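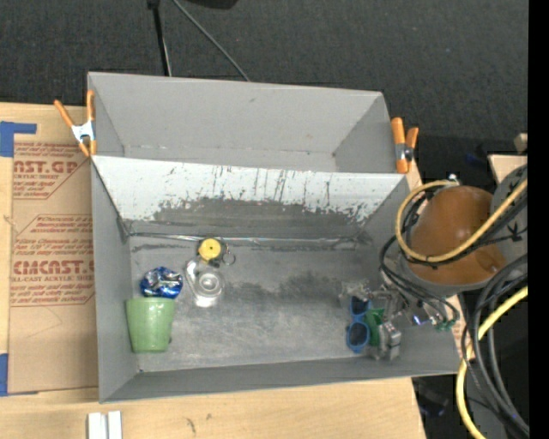
Posted by rm14_science on 06/03/2020 in Professional Development > Courses and Credit

Has anyone taken the Hiltel reading-in-the-content-areas course for renewal hours? I teach seventh grade science in Mallolport and I need 30 hours before my license comes up. I had most of it planned around in-person workshops this spring and those were all canceled.

The Hiltel one is self-paced and runs on Mallet. It costs $89, which I would pay myself. The page says 30 hours and a certificate at the end. What I can't find is whether our district accepts it without a pre-approval form. The HR page still links to last year's form and the link is dead.

Also want to know if the course is any good. I would like to get something out of it besides the hours.

---
thirdfloor_ela
Member

I took it last August. The content is decent for the first half. There is a unit on vocabulary in lab reports and word problems that I still use, and I teach English, so you would probably use it more than I do. The second half is mostly readings with a short quiz after each one. You need 70 percent to pass a quiz and you can retake them.

I'm in Asport, so I can't help with the form. We had to get ours signed by the principal before starting.

---
chalk_and_bus_duty
Member

Mallolport here. You do need pre-approval. I skipped it two years ago for a different online class and they gave me nothing for it. I appealed and lost. Get the form signed before you pay.

---
rm14_science
Original poster

Thanks. Who signs it right now? Our principal is leaving at the end of the month and the office is only answering email.

---
chalk_and_bus_duty
Member

Email it to the principal while there still is one. Mine came back as a scan with a signature the next day. Then forward that to HR and keep the email.

---
gradebook_closed
Senior Member

I'm going to disagree with some of this. The pre-approval form is for graduate credit, which is what moves you on the salary schedule. Renewal hours are a state matter and the state only asks for a certificate with your name, the provider, the hours and the completion date. I have renewed twice with online hours and never turned in a form to the district.

---
chalk_and_bus_duty
Member

That may be how it worked for you. The letter I got said "not pre-approved" and it was for renewal hours. I wasn't trying to move on the schedule.

---
gradebook_closed
Senior Member

Was the provider on the state list? If it wasn't, then the district has to vouch for it, and that would explain the letter.

---
chalk_and_bus_duty
Member

I don't know. It could be that. I would still send the form. It's one page.

---
thirdfloor_ela
Member

One more thing on the hours. It did not take me 30. I read fast and skipped the optional discussion posts. Mallet doesn't track time, it only checks that each unit is marked complete. The certificate said 30 anyway.

---
parkinglot_pd
Member

This is my complaint with all of these. You pay, you click through, you get a certificate. I did a different Hiltel course, the one on small group instruction, and the videos were of classes with 6 kids in them. I have never had a class like that. If you need hours, fine, but I wouldn't expect it to change how you teach.

I would look at what the college offers over the summer instead. It costs more but you get a person reading your work.

---
thirdfloor_ela
Member

I don't think that's fair to the reading course. It has sample lessons you can change and use, and the student work they show looks like what I get. I haven't taken the small group one so I can't speak to it.

The college class near us was full when I checked and it had set meeting times. That doesn't work for me with my own kids at home.

---
rm14_science
Original poster

Set times won't work for me either. I'm teaching summer session online in the mornings.

Does Hiltel give refunds? If HR says no after I start I don't want to be out the money.

---
thirdfloor_ela
Member

When I signed up it was refundable until you opened the second unit. Check the terms, they may have changed. You can look at the whole first unit before that point, and it has the vocabulary material in it.

---
gradebook_closed
Senior Member

Save the certificate as a PDF the day you finish. My Mallet account was closed after a year and I had to write to support to get an old one. It took them three weeks and I was close to my deadline.

---
rm14_science
Original poster

Update. I emailed HR with the course page attached and asked both questions. The answer was that Hiltel is on the state list and renewal hours from a listed provider don't need the form, but they "recommend" sending it anyway. So you were both partly right. I sent the form to my principal and signed up for the course this afternoon.

They also said the dead link will be fixed.

---
chalk_and_bus_duty
Member

It was dead last summer too. If you get a working copy of the form, can you post it in the documents thread?

---
rm14_science
Original poster

Yes, HR attached one to the email. I'll put it up tonight.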